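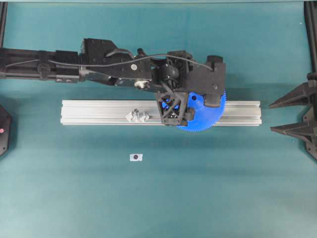 Blue gear, teal cover. Creases still there.

Dec 10, 2023 – gear post, Flello job

Started late, couldn't find the hex keys (they were in Larasati's drawer, again). Short notes then.

Post is aluminium extrusion stood vertical, steel pegs sticking out sideways. Working on the upper peg first. Reclamped the foot before doing anything else, it had crept a bit overnight or somebody leaned on it. Checked with the small square against the slot face. Good now. Don't trust the bubble on the old level, it reads off at one end.

Pegs wiped down with metho. Upper one had a little burr on the end you can feel with a fingernail but can't see. Took it off with 400 paper, then a few turns of the grey pad. Wiped again. Didn't touch the seat end, Kurniawati wants the fit left alone back there untill she's measured it.

Blue gear is the big one, fine teeth, raised hub. Bore checked with the plug gauge from the Yilma set. Go end goes, no-go doesn't. Happy with that. There was a stringy bit of plastic in one tooth gap, picked it out with a wooden toothpick. NOT a scriber please, whoever did that last time left a nick and you can hear it every turn.

Things to watch with the fit:
- hub goes on square or it binds. If it's cocked even slightly it grabs on the peg end and feels like it's seated when it isn't
- push at the centre, never on the rim. Disc flexes
- hub face outward. Sounds obvious. Fikri and I both got it backwards in August

Cover on the bench – teal stuff from Skellano. Colour is fine, blue parts show up well on it. Creases are from being folded in the box. Veronica says iron on low through a tea towel, I say weigh it down over the weekend and leave it. Haven't done either. The creases matter a bit more than I thought becuase the little washers roll into them and stop, and you spend ten minutes patting the bench looking for one.

Also the light. Overhead tube is patchy on the teal, paler up the back of the bench than at the front. Swung the desk lamp away, bit better. Want the blind down as well in the arvo. 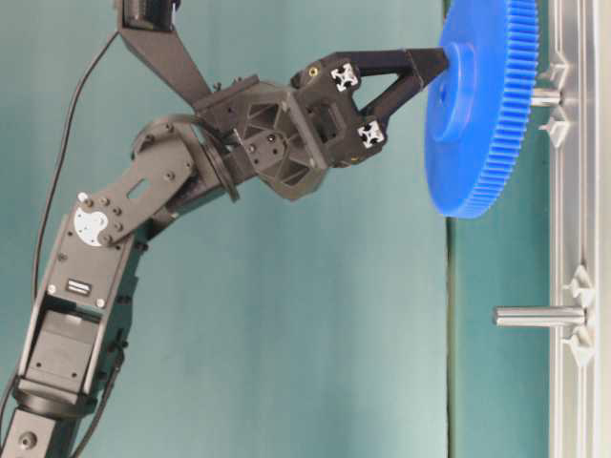

Does the peg need grease before the gear goes on?
Leave it dry for fit checks and use a thin smear of silicone only if the gear is going to be run for a while.

Kiri came by asking if we could swap to the Esell gears for the next lot. Told her not until somebody has put calipers on them. The bag says same bore, the bag has been wrong before. She's leaving two on my shelf, green lid container.

Spares: one blue gear in the drawer with a chipped tooth, marked with a texta on the back. Keep for practice fits, don't put it in the good tray. Pegs, plenty. T-nuts getting low, order 100 with the next Skellano lot, the drop-in kind, not the slide-in.

To do
- lower peg, same clean up as the upper
- flatten the cover, one way or the other
- calipers on the Esell ones
- ask Kurniawati when she wants the seat end
- hex keys back on the hook. Label the hook

Kettle's stuffed too, use the one in the front office.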